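# Setting Up a Customer Follow-Up Email Sequence

Revised 5/2/22
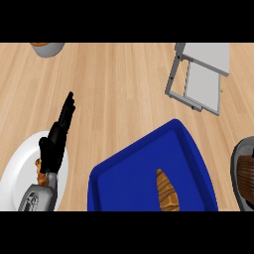

*A simulated robot hand above a white plate on a wooden tabletop.*

This guide applies to all Jostari account holders who send email to customers after a purchase or an inquiry. Administrator access is required for steps 1 and 5.

## Before you begin

Confirm that your contact list has been reviewed within the last 90 days. Contacts who have opted out must be removed before any sequence is created. Lists carried over from the former Hepburn system should be checked by hand, as opt-out records did not transfer in every case.

## Procedure

1. Sign in and open **Sequences**. Select **New**, then choose **Follow-Up**.
2. Name the sequence using the office, the purpose and the month, such as "Restwood – Inquiry – October." Names may not be changed after the first message is sent.
3. Choose the list. A single sequence may hold up to 2,903 contacts. Larger lists must be divided by office.
4. Write the messages. Most offices need three:
 - a thank-you, sent the next business day
 - a short note answering the question customers ask most often
 - an invitation to call or visit
5. Set the sending hours. Messages scheduled outside office hours are held until the next morning.
6. Send a test to your own address and open every link.
7. Select **Activate**.

## Writing the messages

Keep each message under 185 words. The subject line should state what the message contains, and the sender name should be one the customer will recognize. Each message should ask for one action only – a reply, a call or a booking.

Offers and prices must match those on the office web page on the day of sending. The Jindham office maintains separate pricing and must use its own template.

## Handling replies

Replies go to the shared inbox and are to be answered within one business day. When a customer replies, the remaining messages to that person stop automatically. To restart them, open the contact record and select **Resume**.

A new sequence should be tested with 100 contacts before it is sent to a full list. Record the open and reply counts on the office tracking sheet.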